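Re: [drafting] Back neck width when grading up from the Tanner block
From: Elisa Messina
To: drafting list

Duarte Mota wrote:
> I have graded the Tanner bodice block up two sizes using the
> increments in the Vinine tables. The bust and waist are fine.
> The back neck stands away from the body and the front neck drops
> into a fold when I raise my arms. Shoulder length matches on both
> pieces. Is this a slope problem or a width problem? I have already
> taken 3 mm off the shoulder at the armhole end with no effect.
> Drumia exports the file correctly as far as I can tell.

Duarte,

It is most likely a width problem. The Vinine tables spread the bust increment evenly across the pattern and give the neck the same share as the shoulder. Necks do not grow at that rate. After two sizes the neck points have moved too far out and the shoulder seam is being held up by its outer half only. Taking a wedge off the armhole end changes the slope but leaves the neck point where it was, so I would not expect it to help.

I would proceed as follows.

Put back the wedge you removed. Trace the ungraded back neck and lay it over the graded one, matching at centre back. Measure the horizontal distance between the two neck points. On my own copy of the block it came to 9 mm per side, but I use an older printing and yours may differ. Move the graded neck point in by half that distance, redraw the curve, and repeat on the front by the same amount. The shoulder seam will now be longer, so shorten it at the armhole and true the armhole curve.

Check that the curve meets centre back at a right angle for at least a centimetre. Drumia places a single control point there and will let you drag it into a shallow V without any warning. Þórey Stougaard raised this in the thread on collar stands and I don't believe it has been fixed.

The fold at the front is a separate matter. If it remains after the width is corrected, look at the front neck depth, and compare front and back neck widths before changing anything else. Sylvain's method of pinching out the excess on a calico and transferring it to the paper is reliable, provided the calico has been cut on grain.

I would leave the facing until the toile is settled.

Elisa

PS. Neck width is also hard to judge from a finished garment, so please don't use one as a check on the draft. Laid flat, a wide neck simply reads as a wide neck. The mustard shirt in the attachment has a broad curved neckline dipping between the two raised shoulders, and a thin strip of bedsheet shows through the opening just below the back of the collar. None of that gives you the width at the neck point. Measure the paper. 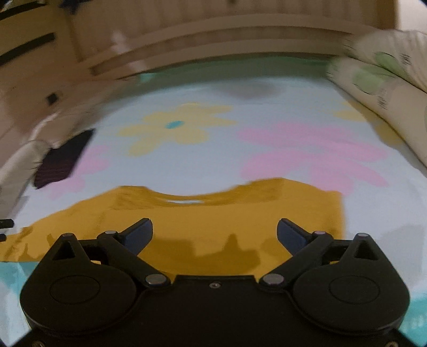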